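Search talks, speakers, rooms
Search
We use cookies to remember your settings. Accept all / Manage

What a Table Is For
Speaker notes, Ruan Baloyi
Lundivton evening series, July

Start without the slides. Wait for the door to close.

I was asked to talk about tidy living and how a clear surface leads to a clear head. I said yes before I read the whole email. I have doubts about clear surfaces. I have bigger doubts about people who sell the idea, and I've read a lot of them this spring so that you don't have to. Pause. If they laugh, good. If they don't, go on.

Opening story: the workshop at Inditbridge. Paid $60 for a morning. We were told to go home and take everything off one table, leave it bare for a week, and write down how we felt. I felt like a man who couldn't find his pen. By the third day I was keeping my mail on a chair. The stuff had moved two feet to the left and I was supposed to be calmer.

Ask the room: who has done one of these? Who still has the bare table? Don't pick on anyone. Last time I did this a man in the second row got upset about his wife's sewing machine and we lost ten minutes.

First point. The claim is always that things on a table are decisions you haven't made. Brigitta Auer put that to me at lunch and she put it well, and I still don't buy it. A cup on a table is a decision I have made. I'm going to want a drink. Where would the experts like it? In the cupboard, so I can get up, open the door, and take it out again? Do the walk here, to the pretend cupboard and back. Keep it short.

Second point, and go slower. The advice rarely asks what the table is for. A dining table used once a day by four people is one thing. A table where somebody reads, eats a sandwich and pays the gas bill is something else. The books all give the same answer for both. I counted up the pages on furniture in the De Luca book, the thick one everybody gives as a gift. It has 305 pages. It gives 3 of them to tables, and one of those is a drawing.

Slide on. Let them look before talking.

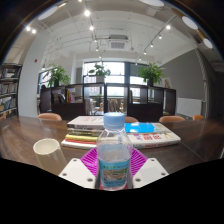
Slide 4. Bottle, cup and books on a dark wooden table.

So what's wrong with it? Really ask, and wait for hands. Somebody will say the books. Somebody always says the books. Five of them in a stack, thick one on top, and the white one at the bottom sticking out a little on the left. I have heard a grown adult call that kind of thing "visual noise." It's a stack of books. It takes up the space of one book. If you want to read the red one you lift three off and put them back, and your evening is not ruined.

Then somebody will say the bottle. Fair enough, a plastic bottle isn't pretty. The standard advice is to pour your water into a glass carafe and hide the bottle. Now you have a carafe to wash. I've asked several people who give this advice how often they wash the carafe, and the answers were not strong.

Point at the wood. Plenty of it is showing. The surface is wide and glossy, you can see the grain, and there's a cup and a bottle and some reading on it. I'd sit down there. I suspect most of you would too, if a consultant weren't in the room.

(If short on time, skip to the Graler part.)

Third point, the numbers. You'll be told that 98 percent of people feel better after clearing a surface. I went looking for where that came from. It's in a leaflet, and the leaflet points to a web page, and the web page points to the leaflet. I wrote to them and got a coupon. I'm not saying nobody feels better. I feel better after sweeping the kitchen floor. I feel better after a sandwich as well, and I haven't started charging for it.

Graler part. Graler sells a tray. You put your loose things on the tray and the tray makes them look intended. I own one, so I'd better admit that now before Brigitta brings it up in questions. It works fine. It's a tray. What bothers me is the booklet that comes with it, which tells you to empty the tray every night. Then why did I buy the tray?

What I will give the other side. Be fair here, don't rush it. Food left out is a real problem. Paper you need by a certain date gets lost under paper you don't. And if two people share a table and one of them hates the pile, then the pile has to be talked about, and no book is going to do that for you. My sister and her husband settled theirs with a strip of masking tape down the middle. Ugly, and still there.

Suggestion for the week, if they want one. Leave the table alone. When you reach for something, notice whether it was where you wanted it. If it was, leave it there. If you had to go looking, move it. Don't write down how you feel.

Questions. Brigitta has the microphone. Expected ones: kids' toys (I don't have an answer), cables (same), whether I'm just messy (yes, somewhat). Room has to be clear by 9 p.m., chairs back against the wall.

Get our newsletter. Enter your email address. Sign up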